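Ticket: wrist camera frames arrive late during approach, grasp planner targets stale pose
Project: Murton
Component: perception / transform sync
Site: Bendville
Priority: medium
Status: closed, fix merged

Summary

On the Bendville cell the planner places the grasp point short of the rim when the arm is still moving at capture time. When the arm is held still for one second before capture, the grasp point is correct. The same build on the Marnport cell does not show the error. Both cells run the same planner config and the same calibration routine.

Steps to reproduce

Start the stack with the default launch file. Command an approach to the ceramic vessel at normal speed. Log the wrist camera topic, joint states and the planner target. Compare the target against a second run with the settle delay turned on.

Expected: both targets agree within 5 mm.
Observed: the targets disagree, and the gap grows with joint speed. Direction of the error follows the direction of travel.

Checked so far

Hand-eye calibration was redone on Thursday. No change. Intrinsics match the stored file. Joint encoders read the same as the commanded values at rest. Swapping the USB cable made no difference. Turning off the rim detector and picking the rim by hand in the viewer gives the same offset, so the detector is not the source.

Blur was the next suspect. With the wrist tilted and the arm in motion, the veining on the marble-look surface streaks and so do the speckles on the lower body of the vessel. The white lip is thick enough that the detector still fits a line to it. Confidence on these frames stays above the cutoff, and the planner accepts them.
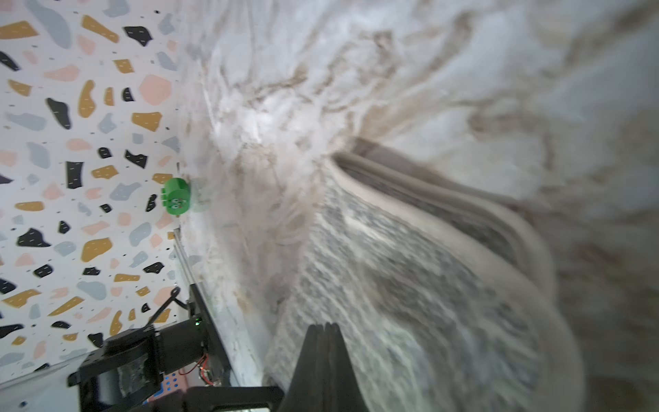 Chege asked for the raw header stamps from the camera driver and wanted to know if the transform lookup was using the image stamp or the time of receipt. The driver node on Bendville had been rebuilt from the older branch, and Chege pointed out that this branch stamps a frame when the callback fires, after decode.

Confirmed from the log. The stamps on Bendville trail the hardware trigger by 229 ms. The lookup then pairs an old image with a newer arm pose. At rest the two poses are the same and the error goes away, which fits the settle delay result. Marnport has the newer driver and stamps at trigger.

A side finding: on the first 8 frames after a driver restart the stamp is zero, so the log viewer shows them as 1970. The lookup fails on those and the planner falls back to the latest transform without a warning. That hides the fault for the first approach after each restart.

Fix

Driver on Bendville moved to the newer branch. The planner now rejects any frame with a zero stamp and writes an error. The fallback to latest transform is off by default and has to be set in the config. A stamp age check was added to the startup test.

Retest

Approach at normal speed, settle delay off. Targets agree within the limit on every run. Exposure was left as it was. Shorter exposure would reduce the streaking but needs more light on the cell, and that is tracked in a separate ticket.

Closing. Reopen if the stamp age check fails on either site.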